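Archivado en: Hilos | Casa y agua
Imprimir | Enviar por correo

1/ Venga, abro hilo sobre el agua dura, que llevo una semana dando la tabarra en casa con esto y ya no me escucha ni el gato. Si vivís en zona de cal y os pasáis la vida rascando grifos, quedaos.

2/ Contexto: nos mudamos a este piso en mayo del año pasado. En el anterior el agua era una maravilla y yo ni sabía lo que era descalcificar un hervidor. Aquí, a las tres semanas, el hervidor parecía una cueva con estalactitas.

3/ Lo primero que hice fue comprar tiras de medir la dureza. Unas de la marca Tullix, un bote pequeñito. Mojas, esperas un minuto, comparas colores. Me salió el último color de la escala, el que en el folleto pone "muy dura" en negrita jajaja

4/ Llamé a la compañía del agua por si era una avería. Muy amables, eh, pero no: es el agua de aquí, viene de roca caliza y es lo que hay. Se puede beber sin problema. El café ya es otro tema.

5/ Lo del café me duele. Mi vecina Shanthi Weerasinghe tuvo cafetería muchos años y dice que con esta agua el espresso sale plano, sin acidez. Hicimos la prueba en su cocina, mismo café, una taza con agua del grifo y otra con agua embotellada de mineralización débil. Madre mía qué diferencia.

6/ Desde entonces uso jarra con filtro para el café y el té. Solo para eso. Para cocer pasta me da igual, la verdad, y a las lentejas las pongo en remojo con agua filtrada cuando me acuerdo (o sea, casi nunca).

7/ Lavadora: menos detergente del que yo echaba NO, al revés, con agua dura hace falta un poco más. Mirad la tabla del envase, que viene por durezas. Yo llevaba toda la vida echando a ojo y las toallas salían como lija.

8/ Lavavajillas: sal. Y hay que ajustar el nivel en el menú de la máquina, que yo no sabía ni que existía. Estaba en el 2. Lo subí y los vasos dejaron de salir blanquecinos ese mismo fin de semana.

9/ Vinagre: sí, para el hervidor y la alcachofa de la ducha. Ojo con el mármol y cualquier piedra caliza, que el ácido se la come. A mi cuñado Pascal le quedó un cerco mate precioso en la encimera de la cocina. Para toda la vida.

10/ Y con los grifos negros mate, cuidado también. Nada de estropajo ni de dejar el vinagre haciendo efecto. Paño de microfibra, agua con una gota de jabón neutro, y secar. Lo de secar es un rollo pero es que es el 97 % del trabajo (cifra mía, rigor científico cero).

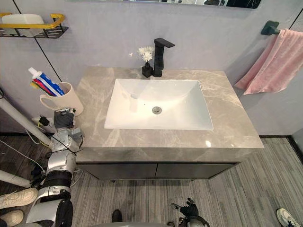

11/ ¿Descalcificador sí o no? Pedí presupuesto a dos sitios. Heitmann me quería poner uno enorme debajo del fregadero y Hurex uno más compacto, 500 euros de diferencia entre uno y otro. De momento, ninguno. Estamos de alquiler y no me veo dejándole el aparato al casero.

12/ Me preguntan por los imanes esos que se ponen en la tubería. He leído de todo y no me convence nada. Si alguien tiene uno y ha medido algo antes y después, que me lo cuente, de verdad, que me interesa muchísimo.

13/ El pelo, que se me olvidaba!! Champú quelante cada dos semanas o así y se nota un montón. El mío me lo recomendó Wiebke, mi peluquera, y huele a pomelo.

14/ Edito para añadir: varios decís que con ácido cítrico el hervidor queda igual y no apesta la cocina. Compro un bote mañana y os digo.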